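## Part 2: Getting the Berge label printer going

Okay, the box is open and you've found the power cord (it hides under the cardboard flap, I missed it too). I wrote this for everyone at the Anwood shop, and Nadiia Karpenko tried the steps on her own printer before I passed them around. Set aside a quiet half hour and you'll be fine!

1. Put the printer on a flat, steady table with a hand's width of space behind it. The labels feed from the back and they hate being squashed against a wall.
2. Plug the cord into the printer first, then into the wall. Leave the switch off for now.
3. Press both side tabs and lift the lid. Pull out the orange shipping foam, all of it. There's a second little piece under the roller.
4. Drop in the roll with the labels facing up. A full roll holds 500, and it should spin freely when you nudge it with a finger.
5. Slide the guides in until they just touch the paper. Snug, but no pinching.
6. Close the lid until you hear both sides click, then switch on.

**Caution:** the print head gets hot after a long run. Let it sit for 9 minutes before you poke around in there.

**Note:** if the light blinks red right away, the lid is only closed on one side. Mine does this every other time, so I've stopped worrying and just push harder on the left.

### Printing your first label

1. Hold the feed button until a blank label comes out, then let go.
2. On the computer, open Comari and pick "Small shelf label" from the list.
3. Set the darkness to 71. The factory setting came out so pale that Myroslav Harasym thought the printer was broken and nearly sent it back.

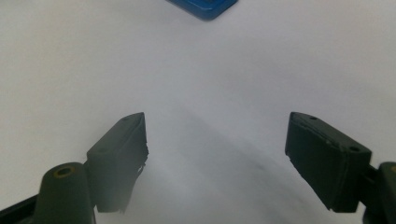
4. Type something short, your own name will do, and hit Print.
5. Tear the label off against the metal edge, pulling down and toward you. Pulling straight up will jam it sooner or later, ask me how I know.

If the text sits too far to one side, open the lid and check those guides again before you touch any settings. I once spent a whole afternoon in June changing margins when the roll was simply in crooked.

Once you've got a label you like, save it under your own name in the Flerevau folder, and please don't save over mine!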